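Sakthorpe Members' Forum > Household and Linens > Table coverings for the reading room

skozlowska_r
Posted Thu 20 August
Members are asked to comment on the proposal to keep cloth covers on the activity tables. The present covers are off-white and have been in use since February. Sedetico has quoted 30 dollars per cover for replacements.

Ryszard Kozłowski
I support the proposal. The cloth is quiet under blocks and small items, and a woven basket does not scratch the tabletop. Creases are a minor matter — they do not affect use.
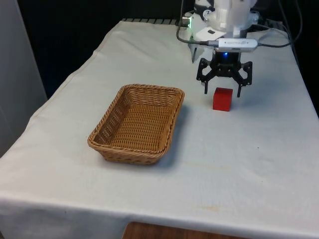
Wicker basket and red block on the off-white cover.

Parmont_Desk
I must respectfully disagree with the previous post. Wrinkles of this kind look careless to visitors, and the overhang at the front is easily pulled by a child. A fitted cover would be preferable. I have no objection to the basket.

Stanisława Śliwiński
The overhang can be shortened at the hem. Fitted covers were tried in the east room and had to be replaced twice. I would also request that baskets be returned empty at closing, as stated in the room rules.

Ryszard Kozłowski
I agree on the hem. Ironing before each session is not practical with the present staff.

Parmont_Desk
Then I ask that my objection be recorded. Could the Jakubowski sample be brought to the next meeting? It is a heavier fabric and may lie flatter.

Stanisława Śliwiński
Noted. I will bring the sample and a tape measure.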